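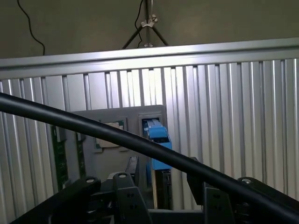 Jul 16, 2023

So I've been learning to bake rye bread, and I have become the sort of person who talks about it at bus stops. Sorry to everyone on the 40 last Thursday.

It started in March when my neighbour Genalyn Tiongson went away for a month and left me her starter. I'd never kept one. She handed it over in an old pickle jar with a bit of card taped to the lid that said FEED ME, and then she got in a taxi. I fed it. I fed it rather too much, I think, as by the second week it had climbed out of the jar and was halfway along the worktop, and I had to split it between a mixing bowl and my good teapot.

You can't throw that much starter away (well, you can, but I was brought up by my gran) so I began baking. The first loaf was a brick. I took it to my friend Jhun Mangubat's for soup night and he sawed at it for a bit, very politely, and then we had crackers. The second was better on the outside and pure glue in the middle. I ate it toasted for four days and told myself I liked it.

What I'd got wrong was treating it like white bread. I'd been kneading it and kneading it, waiting for it to go smooth and stretchy like it does in the videos, and rye just doesn't do that. It's more like mixing cement. You stir it, you scrape it into a tin, you wet your hand and pat the top flat, and you go and do something else. I wish I'd known this before I spent a whole Saturday morning with my arms covered in it up to the elbow and the phone ringing!

The other thing was the waiting. Every recipe tells you to leave it a full day before cutting, and I ignored that every time, because warm bread and butter, come on. Then I had to go to work straight after one came out of the oven, so it sat in a tea towel until the next evening, and it was a completely different loaf. Sliced thin, no glue, a bit sour, lovely with cheese. I was so pleased I sent a photo of it to my sister, who replied "is that a doorstop", so that was nice.

I've settled on a recipe now, more or less. It's from a battered little booklet called The Burkulach Loaf that I found in the charity shop, with somebody's pencil notes all down the side. Whoever they were, they doubled the caraway and crossed out the treacle, then put the treacle back in with a question mark. I'm with them on the treacle. I use 435 grams of dark rye flour, a good big scoop of starter, a spoonful of treacle, salt, caraway and enough warm water that it looks wrong. Overnight in the kitchen, then into the tin, and another 2 hours or so before it goes in. If it's chilly I leave it longer. I start the oven hot and turn it down once the top has got some colour.

Flour has been the annoying bit. The supermarket stopped doing dark rye in May and only has the light one, which makes a perfectly nice loaf that tastes of very little. Consolacion Abella, who I know from choir, put me on to the Saturday stall by the station, where they sell it in big paper sacks and you have to carry it home like a toddler. I've now got so much of it that it lives in the cupboard under the stairs with the hoover.

Genalyn came back in April, by the way, and I gave her the pickle jar back with a loaf on top. She had a slice standing up in the hall with her coat still on and said it needed more salt. She was right – I'd been using a teaspoon that turned out to be one of my gran's tiny mustard ones.

I kept the teapot half going. It's bubbling away as I type this, and I've been making pancakes with the leftovers, which I'll write up properly once I've managed a batch that doesn't stick. The caraway doesn't work in those at all, so leave it out if you're tempted. With jam they're fine.

Next I want to try the kind with whole grains in, where you soak them the night before. If anyone has done it and has tips on how long to soak them for, leave me a comment, as my booklet is missing that page.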